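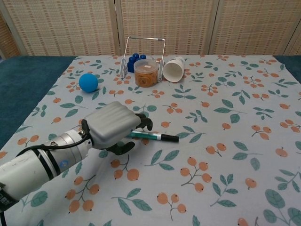 Figure 1. The table with the patterned cloth: marker at the front, blue ball on the left, wire rack toward the back.

The Rack at the Back of the Table
Project report, Domestic Objects and Interiors, spring term
Maldale Hall, Plurville

1. Where the project came from

The original proposal was called "Order and Disorder on the Shared Tabletop," and it promised a theory. I have kept the tabletop. The theory was dropped in the second week, when it became clear that I was mostly interested in a small wire rack.

The rack lives on a table in the shared workroom at Maldale Hall. It's thin metal, it stands on its own legs, and it was bought to keep papers from wandering. I have never seen it hold a paper. In Figure 1 it has a round tub of something coiled and crunchy-looking in it, and next to that a cluster of dark blue plastic pieces has moved in behind one leg. My question became: how does a piece of storage with no sides, no drawer and hardly any floor persuade people that things belong in it?

2. Method

For four weeks I kept a log of where things were on the table. An entry was one object in one spot, written down morning and late afternoon, before I moved anything. By the end of May the log had 1,362 entries, of which a regrettable number say "ball, same."

I divided the tabletop into three zones. The front is the strip nearest whoever is using the table. The back is the far edge. The middle is everything else, and it's where I expected the mess to be.

I also put out a card asking people to tidy up "as you normally would." I took the card away after two days. People tidied much better than they normally would, and then they tidied the card into the rack.

My budget was 200 dollars. Most of it went on cloths from Trodine, the discount homeware place by the bus station, and the rest on coffee from Lâm, which I have listed in the appendix as a research cost and expect to hear about.

3. The cloths

The table was logged under two coverings. The first was a plain cloth in a quiet bluish shade. The second was the same general idea with another cloth laid over it, white, with clusters of orange-red berries and sprigs of green leaves. I assumed the berries would make people careless. A busy pattern hides crumbs, my grandmother's whole household was run on this principle, and I thought small objects would vanish into the leaves and stay there.

I was wrong about that, or at least the log doesn't back me up. Things left in the open got cleared off the berry cloth a little sooner than off the plain one. My best guess is that the top cloth is narrower than the table, so there is a broad plain band on either side, and the patterned part starts to look like a place setting. People seemed unwilling to leave a stapler on it. They left the stapler on the band instead, where it apparently didn't count.
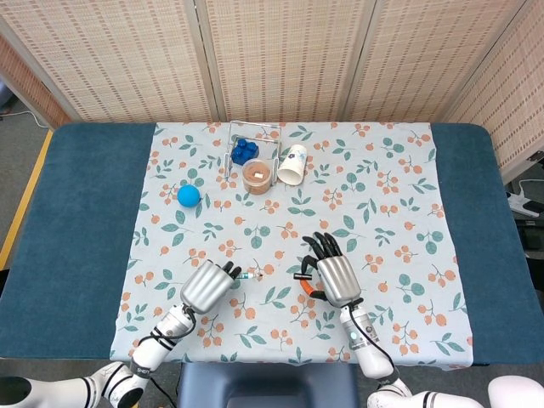 Figure 2. The berry cloth, with the rack toward the far edge and a paper cup lying next to the clear one.

Figure 2 is the arrangement I would pick if I had to explain the project in an elevator. The table is nearly all cloth. A royal blue building block is in the back part of the rack, a clear plastic cup with light brown grainy contents is in front of it, and a paper cup is on its side just to the right. There is plenty of free table in every direction. The objects have gathered at the back anyway, like guests at a party who have found the one bookcase.

4. What the rack does

I sorted the objects in the log into residents, visitors and strays.

Residents were things that turned up in the rack day after day. Anything with a flat bottom had a good chance of becoming one. Blocks did very well. So did tubs and cups, presumably on the grounds that a container inside a container must be put away. Whether the contents had any business being there was never raised by anyone, including me, until I had to write this section.

Visitors were things that came and went, and pens and markers were nearly all of this group. A marker is used at the front and gets put down at the front. The one in Figure 1 is a fair specimen, lying flat with its cap on. I tried standing markers up in the rack and they slid through it every time. A rack made of a few rods is a poor home for anything shaped like another rod.

Strays were everything else. The blue ball was the chief stray and deserves its own paragraph.

The ball doesn't fit the system. It can't be stacked, and it doesn't look like litter, so it is never thrown out. In Figure 1 it has a stretch of cloth to itself, in front of the rack and off to the left, and that was close to its usual position in the log. I started the project thinking of the ball as a failure of tidying. I now think people saw it as already tidy. It was by itself, it wasn't in the way, and moving it would only have meant finding somewhere else for a ball.

5. The paper cup problem

I had no category for things that were next to the rack but not in it. This turned out to be a serious gap. A lot of entries say "beside," and the paper cup in Figure 2 is one of those. It is close enough to the clear cup to look related. Is that storage? I went back and forth, and in the end I logged "beside" as its own spot, which meant redoing a week of notes.

Once I had done it, the numbers made more sense. The rack has a sort of porch. Objects put down right beside it were left alone for longer than the same objects put down in the middle. As far as other people were concerned, they had been dealt with.

6. Problems with the study

The table is one table. The people using it knew me, and some of them knew what I was doing and moved the ball to be funny. (I left those entries in. They are marked.) I also changed the cloth and rearranged part of the room in the same week – the bamboo-style folding screen ended up behind the table – so I can't say for certain that the berries did anything at all. The screen might have. A table with a screen behind it has a definite back, and my whole argument is about the back.

I didn't test a second rack. I meant to, but Trodine had sold out.

7. What I would do next

I'd like to run it again with the rack moved to the front, to see whether the residents follow it. I would also like to try a rack with a proper floor, so the markers could have a turn.

The brief asked for 1,000 words and this has run a little over. The full log is in the folder with the fabric samples. Entries for the ball are on their own sheet.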